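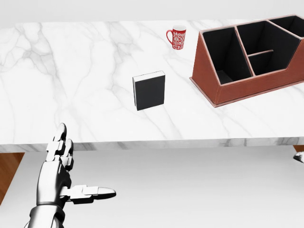
Simulated book task: right hand below the table edge, book still standing.

Both hands halt below the table edge (Skosik controller)
Posted by Prakora Training Office

We operate a simulated two-handed robot in Undgate for instruction purposes. The task is to pick up an upright black book and place it in a brown leather desk organiser. Since the March update, the hands rise towards the table and then halt with a position fault. The fault occurred in 11 of 17 runs. Members are asked to advise whether the cause lies in the controller or in the scene file.

Manouchehr Nazari
The scene file should be examined first. Please compare the table height stored there with the height held by the motion planner. If the two values differ, the planner may direct the fingers into the underside of the marble top, and the collision check will then stop both arms – correctly, in my view.

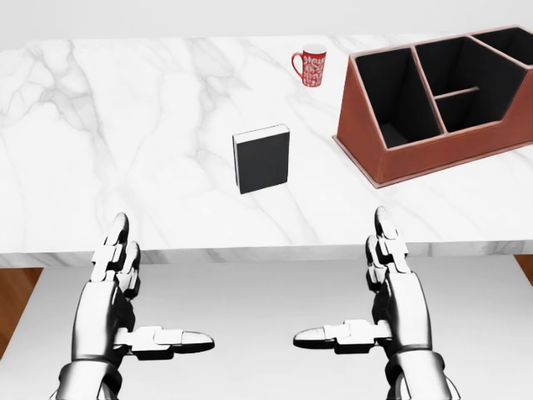 The collision check should on no account be disabled in order to complete a run. Reload the scene, clear the fault on each arm separately and repeat the task at reduced speed. Should the fault return, kindly post the planner log.

Daneshvar Support Desk
We had a similar fault with version 2 and reinstalled everything. It has not come back.

Prakora Training Office
The two heights did differ. The planner was holding the value for our previous table. It has been corrected, and further runs at reduced speed are under way.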